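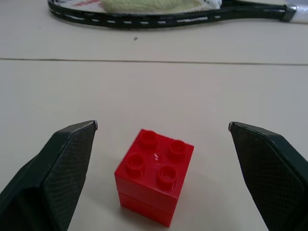 Large building bricks stuck together after cleaning: how should they be separated?

Posted in Toys and Play Equipment by Yu-ting Su

I am responsible for the play equipment at a nursery with 30 places. Our stock includes a considerable quantity of large plastic bricks, mostly the square ones with four studs. At the end of each term the bricks are washed and returned to their tubs. On the last occasion they went through the dishwasher at the adjoining kitchen, and a number of them had been left joined in pairs when they were loaded.

Many of those pairs can no longer be pulled apart by hand. The red ones appear to be the worst affected, although I accept that this may be chance. I have tried twisting them and have tried knocking them against the edge of a worktop, without success. One member of staff has suggested a table knife. I am reluctant to permit this, as the children put the bricks in their mouths and I do not want scored edges.

I should be grateful for advice on two points. First, is there a recognised method of separating square bricks of the same size, where neither one offers an overhang to hold? Secondly, should we be washing them in a different manner? The tubs are marked Brakton, but I cannot say whether the bricks were supplied with them.

Pao-chu Lui

I managed the lending stock of the Panasiuk Toy Library for several years and dealt with this regularly. Please do not use a knife. Apart from the risk to the hand, the blade raises a burr along the seam, and a brick with a burr should be withdrawn from use with children under three.

Two square bricks of equal size are the most awkward combination, as you have found. The solution is to give yourself something longer to hold. Take two long bricks, of the kind with two rows of four studs. Press one on to the studs of the upper brick so that most of its length projects to one side. Press the underside of the stuck pair on to the end of the other, projecting the same way. You now have two handles, one above and one below. Hold the lower one flat on the table and raise the free end of the upper one slowly. The grip gives way at one edge first, which requires much less force than a straight pull.

Sometimes the joint that opens is the one between the handle and the brick. In that case, place the whole assembly in the refrigerator for 30 minutes and try again. If it opens in the wrong place a second time, stand the pair in warm water from the tap with a little washing-up liquid, and work the liquid into the seam by pressing the sides gently. Dry the outside thoroughly before you take hold of it. Boiling water should not be used at all.

With regard to washing, our rule was that every brick was to be separated before it went near water. We washed by hand in a basin, using a soft nail brush for the studs and the hollow underneath, and rinsed in clean water. The bricks were then stood on a towel with the open side down and turned once. A net bag in a washing machine on a cool setting is acceptable for large quantities if the maker's instructions allow it. I would not use a commercial dishwasher, as the final rinse may be hot enough to distort the walls. A brick that has gone out of shape will grip too tightly or not at all, and neither fault can be put right.

When you have separated your pairs, test each brick against one that you know to be sound. We kept 16 unused bricks in a drawer for that purpose.

Flilta

We had the same trouble at our group. Put them in the freezer overnight, then twist. It worked on most of them and we threw away the rest.

Yu-ting Su

I am obliged to you both. The method with the long bricks has released all but two pairs, and those two have been discarded. The lower brick in each was visibly bowed along one side. The washing instructions have been copied into our equipment folder and the dishwasher will not be used for toys again.

Print this page
E-mail this page

Related items
Removing crayon from plastic tabletops
Storage tubs: when to replace a cracked lid
Cleaning wooden puzzles without lifting the paint
Sorting mixed donations of building bricks
Drying bath toys that hold water

Trondora Community Help | Contact the moderators | Copyright Trondora and contributors | Page ref. 3603 | Back to top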